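Filed under: Minutes & Notices
3 comments

Emholm shop group, December

Item 2. Counter display. Cayetano Arrieta wants the clear stepped riser kept by the register through the holidays. Gaspard Bouvier doubted it would sell anything – the last one didn't – and asked why candy shares shelves with small jars. No answer recorded.

Snickers on the top tier, jars lower down:
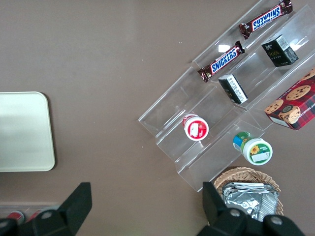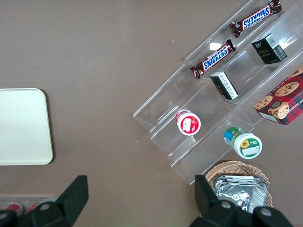 Arrieta put the likely gain at 600 for the season. Bouvier asked where that number came from and was told it was an estimate. Agreed to a trial of 4 weeks, spending capped at 40. Bouvier wants his objection noted.

Item 3. Cropper invoice – held over again.

2 shares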